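Endinness Stoneware Starter Set, 6 pieces
Reviewed by Fergus Kerr, 1 Aug 2021

I bought these in February, mostly on the strength of a claim on the box: "chip resistant for everyday life." I have owned a lot of dishes and I don't believe that sort of thing anymore. The last set that promised it, from Parard, looked chewed by summer.

The set cost me 80 dollars, which is a lot for so few pieces. You get plates and bowls and that's it. No mugs, no small plates, and if you want either you pay full price for singles. The store calls this "building your collection." I call it selling me half a set.

As for the chips, 2 bowls have them already, both on the rim, both from ordinary trips through the dishwasher. I emailed Endinness and got a reply from a Kerubo Wanyama, who was polite and asked for photos, then told me rim wear isn't covered. The word "rim" does not appear in the warranty I was sent. She did offer me 30 percent off my next order - no thanks.
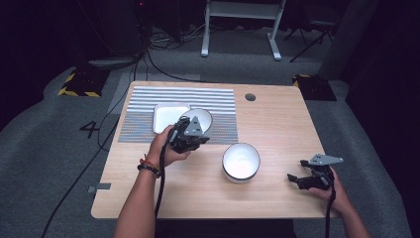 Weight is my other complaint. A stack of these is a real load to lift down from a high shelf, and my mother won't use them at all. They also get very hot in the microwave while the soup stays lukewarm in the middle. The box says microwave safe, so I suppose nothing has exploded.

In fairness, the glaze hasn't stained, even with tomato sauce left on overnight, and knife marks rub off with baking soda. I still wouldn't pay full price. My cheap Grorngate plates have lasted years longer and cost next to nothing.

Two stars. It would be three if they took back the bowls.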